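Search the manual
Enter keyword or part number
Go

Section 4: Setting Up the Senero Dust Collection Unit

Applies to the Senero with Sampaio filter housing. Units supplied with the Starnar housing use a different drain plug and a different filter clamp. See the Starnar supplement before starting Step 9.

This section covers placement, leveling, ducting, filter fitting, and the first run of the dust collection unit. Electrical supply work is covered in Section 5 and must be done by a licensed electrician. Do not connect the unit to the supply until every step in 4.2 through 4.4 has been signed off on the set-up sheet.

4.1 Before You Start

Read the packing list taped inside the lid of the small parts box. Report missing parts to Hadside before assembly begins. Parts reported after assembly are treated as spares and are charged.

Tools needed: adjustable wrench, spirit level, rubber mallet, tin snips, foil tape, flat screwdriver, tape measure.

Gloves are required for all work on cut duct. Cut edges are not deburred at the factory.

CAUTION: The fan housing is top-heavy until the dust bin is fitted. Leave both shipping straps in place until Step 5.

4.2 Placing and Leveling the Unit

1. Choose a flat concrete floor. Do not place the unit on a raised wooden floor or on a loading platform.

2. Leave 26 inches of clear space on the bin side. The bin slides straight out and cannot be tilted past an obstacle.

3. Move the unit into place with a pallet jack. Lift from the marked side only.

4. Lower the four feet until each one touches the floor. Place the level on the top rail, first lengthwise and then across, and adjust the feet until the bubble is centered both ways. Tighten the lock nuts.

5. Slide the dust bin under the hopper. Close both side latches. Cut and remove the shipping straps.

Note: The bin gasket is stiff when new. If a latch will not close, open both latches, push the bin fully back, and close the rear latch first. Do not use grease on the gasket. Grease holds dust and the seal will leak.

4.3 Fitting the Ducting

6. Lay out the duct run on the floor before hanging any of it. Keep the main run straight for as long as possible. Use two 45-degree elbows in place of one 90-degree elbow wherever space allows.

7. Hang the main run from the ceiling brackets. Each joint must be supported on both sides. Ducting must not hang from the unit inlet.

8. Push the last duct section over the inlet collar until it reaches the raised bead. Fit the band clamp behind the bead and tighten. Seal the joint with foil tape. Cloth tape dries out and must not be used.

Branch lines enter the main run from the side or from above. A branch that enters from below fills with chips whenever the fan stops.

Fit a blast gate to every branch, as close to the main run as can be reached by hand. Label each gate with the name of the machine it serves. Gates should move freely over their full travel. If a gate binds, loosen the two screws on the slide cover a quarter turn.

Flexible hose may be used for the final connection to a machine. Keep it short and pull it tight. Slack hose lowers airflow and wears through at the low point.

CAUTION: This unit is for dry wood dust and chips only. Do not collect metal dust, sanding residue from fresh finishes, or anything from a machine that throws sparks. Do not connect a floor sweep in an area where metal grinding is done.

4.4 Fitting the Filter

9. Open the filter housing. Check that the drain plug at the base is closed hand-tight.

10. Remove the filter from its bag. Hold it by the end rings. Do not press on the pleats.

11. Lower the filter onto the seat with the arrow pointing up. Turn it until the two notches drop over the pins. A filter that rocks on its seat is not over the pins.

12. Fit the clamp plate and tighten the center knob until the gasket is evenly compressed.

13. Write the date of fitting on the label inside the housing door.

Note: Keep the filter bag. A used filter should be bagged before it is carried through the shop. The part number for a replacement filter is 111, followed by the letter printed on the end ring.

4.5 First Run

The electrician must have completed Section 5 before this point.

14. Close all blast gates except the one farthest from the unit.

15. Clear the area around the inlet. Confirm that the bin latches and the filter housing are closed.

16. Start the fan and let it come up to speed. Listen for scraping or a steady knock. If either is heard, stop the fan, isolate the supply, and see 4.7.

17. With the fan running, hold a strip of tissue next to each duct joint. Tissue that is drawn toward a joint shows a leak. Stop the fan, isolate the supply, and reseal the joint.

18. Open the gates one at a time and check for suction at each machine. Two gates may be open together in normal use. With more than two open, air speed in the main run drops and chips will settle.

19. Stop the fan. Wait for it to come to a full stop before opening the bin.

4.6 Service Intervals

Empty the bin before the level reaches the lower edge of the sight window. Dust above this line is drawn up into the filter.

Shake the filter with the side handle at the end of each working day, with the fan stopped. Allow the dust to settle before removing the bin.

Replace the filter at 3,000 running hours, or sooner if suction stays low after shaking. Inspect the fan blades each February, with the supply isolated and locked.

4.7 Faults

Weak suction at all machines: bin not seated, filter blocked, or too many gates open.

Weak suction at one machine: gate partly closed, or hose blocked at the machine end.

Dust on the floor near the bin: gasket damaged or latch not closed.

Knocking: loose object in the fan housing. Do not restart. Contact Hadside service.

Scraping: housing bent in transit. Do not restart. Keep the packing and contact Hadside service.

Section 4 revised 5th August. Text checked by Albertina Sequeira, Technical Publications. 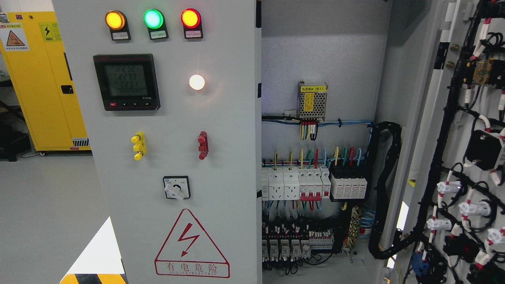

Fig. 4-1. Electrical control cabinet with front door open. Amber, green, and red indicator lights on door face.

Contact Hadside Service | Copyright Hadside. All rights reserved. | Back to top
2 shares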